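MEDIA RELEASE

Brultenar Books to publish crime novel that doubts its own expert

Brasham, June: Brultenar Books will publish The Second Reading, a first novel by Wumpini Opoku, next month. Readers who have had enough of forensic geniuses may want to take a look. So may readers who haven't, although they should be warned that the pathologist gets a fair amount wrong.

Dr Ada Frimpong has spent most of her career signing off deaths in the coastal town of Punarau. When a retired surveyor is found at the foot of his own stairs, she calls it a fall and goes home for tea. Months later a coroner's clerk sends the file back with 2 pages missing and a polite note asking if she would like to reconsider. She would not. The book follows what happens when she has to anyway.

Opoku worked as a hospital records officer before she took up fiction, and she is unconvinced by much of what the genre asks us to swallow.

"I read medical thrillers by the armful and I don't believe a word of the lab scenes," she said. "Results come back in an hour. The doctor has a hunch and the hunch is right. I wanted to write about someone whose hunch is rubbish and who has a good reputation to protect." 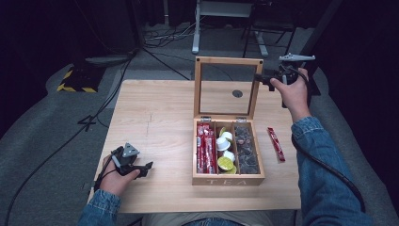

Wooden tea box, lid open, with red stick packets in the left compartment.

Editor Hiwot Fikre bought the manuscript from the unsolicited pile, where it was one of 205 received in that reading period. She admits she had her doubts.

"The covering letter promised a page-turner, and they all do," Fikre said. "I'd pencilled in a refusal by chapter 2. Then the clerk's note turned up and I had to rub it out. I still think the boat chapter is too long, and Wumpini still thinks I'm wrong."

At 221 pages the novel is shorter than most of its neighbours on the crime shelf. There is no serial killer and no prologue in italics. Brultenar will not be describing it as unputdownable, a claim the publisher regards as untested, and the cover carries no quotes from other novelists. A sequel has not been announced. Fikre says she would like to see how this one sells before anybody starts using the word "series".

The Second Reading will be released in paperback and ebook. Opoku will read from the opening chapters at the Brasham town library at 6.30 pm on launch night and will take questions afterwards, including unfriendly ones.

Review copies and interview requests: publicity desk, Brultenar Books, Brasham. Please tell us which format you'd like and where your review is likely to run.

ENDS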